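# Momentum screen

A **momentum screen** is a filter applied to a list of publicly traded stocks to pick out those whose prices have risen the most over a set period, usually three, six or twelve months. Screens of this kind are sold by research services, built into brokerage websites and quoted in short news items about single companies. Their value to ordinary investors is disputed, and many of the claims made for them rest on thin evidence.

## Method

The usual screen starts with a fixed group of stocks and ranks them by percentage change in price. Stocks near the top pass and the rest are dropped. Many services add a second test, such as rising earnings estimates or a minimum trading volume, and then turn the result into a letter, a number or a color.

The choice of period matters more than most publishers admit. A stock that fell by half and then recovered a third of the loss will look strong over three months and poor over twelve. Since the publisher picks the period, and often picks it after the fact, a gain quoted alone says little. Comparison with an industry average has the same weakness, as "industry" can be drawn widely or narrowly to suit the story.

## Commercial use

The Viletti Momentum List is a typical product. It ranks 700 U.S. industrial and materials stocks and publishes the top 70 each month. Subscribers are told that listed stocks "tend to lead," a phrase the publisher has never defined. Its methodology page names price change and estimate revisions as inputs but gives no weights, so an outsider can't rebuild the list or check it.

Navstead, a discount broker, offers a similar tool free to account holders. Critics point out that a broker paid by the trade gains when customers swap holdings often, and a monthly list gives them a reason to do so. Navstead describes the tool as educational. 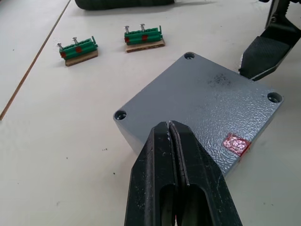 ## Evidence and criticism

Academic work has found that past winners have, in many markets and over long stretches, done better than past losers for a while afterward. Sellers of screens lean heavily on this finding. It was mostly measured on large baskets of stocks, often before costs, and it doesn't show that any one company on a list is a good purchase. The effect has also gone into reverse sharply, usually when a falling market turns upward.

The Meredith review, a reader-funded newsletter, followed the Viletti list for 13 months. Before costs, the listed stocks beat the full group by 2 percentage points. After spreads and taxes on short-term gains, the lead was gone. The publisher replied that the test was too short, a fair objection that applies equally to the three-month gains in its own advertising.

Other common complaints include:

- **Survivorship.** Back-tests may leave out companies that failed or were bought, making past results look better.
- **Late entry.** By the time a gain is large enough to be reported, buyers are paying for it.
- **Vague ratings.** A "hold" printed beside an excited account of a rising price commits the publisher to very little.

## Variants

The Uno screen uses a single input, six-month price change, and publishes its full formula. Supporters call it honest. It has shown no clear advantage over more complicated lists, though it is cheaper to run and its failures are easier to see. Some funds use momentum as one factor among several, a practice that makes its separate contribution hard to measure.

## See also

- Relative strength
- Earnings revision
- Back-testing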